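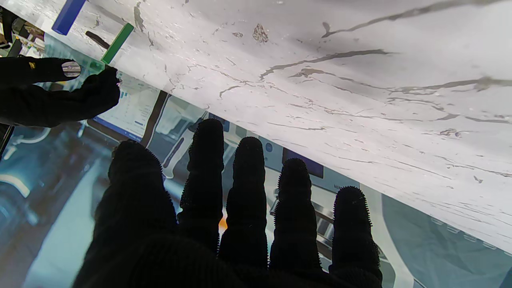

Irnora Limus 20 - two-handed work cell for tabletop chores

The Limus 20 is a pair of five-fingered hands on a fixed base, sold to shops and labs that want to find out which small jobs a machine can take over. Both hands wear black knitted gloves, which are sold separately and wear out first.

What it does well today: picking up sticks, rods and other slim parts from a flat surface, sorting them by color, and handing them from left to right. In our August trials it cleared a set of 40 mixed parts in 37 minutes. A person is a good deal faster.

What it does not do yet: folding laundry, washing glasses, or lifting thin items that lie flush against polished stone. Wiping a counter works if the counter is clear first. We do not recommend it for unattended kitchen use.

Supply: 212 W in normal use
Spare gloves: sold in pairs
Warranty: covers the hands - gloves excluded

Related items
Sorrentino bench mount
Fuker glove liners
Limus wrist camera cover

Contact sales | Copyright Irnora | Back to top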